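3.2 Le plateau rouge et l'assiette : ce qu'on appelle « mettre la table »

J'avoue que cette section est celle que j'ai eu le plus de plaisir à écrire (et à réécrire, trois fois !), parce qu'elle part d'une question toute bête : où pose-t-on les choses quand on a peu de place ?

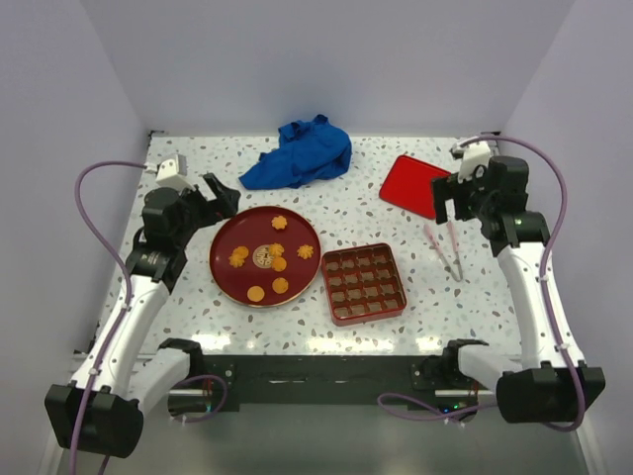
Figure 4. Assiette ronde rouge, plateau rectangulaire rouge et pince rose sur la table à motif terrazzo.

Butkienė m'a objecté, à la relecture, que l'assiette et le plateau ne devraient jamais être traités comme deux variantes d'un même support, et que chez elle un plateau se porte alors qu'une assiette se remplit. Je lui donne raison sur l'usage, un peu moins sur le rangement. Dans le questionnaire Ememport, auquel ont répondu 300 foyers, 105 déclarent servir directement sur le plateau, sans assiette du tout, et je dois dire que j'en fais partie les soirs de semaine.

Reste la pince. Je l'avais d'abord classée avec les couverts, puis avec les ustensiles de cuisson, et la grille Flostent (celle de mars, pas la première version) la met dans une catégorie à part, « service ». J'ai fini par suivre la grille, un peu à contrecœur : dans mes 50 entretiens, on me parle de la pince surtout au moment du repas, pour la salade ou le pain grillé, et on la repose à côté du plat, presque jamais dedans. La question de la couleur est reprise en 3.4.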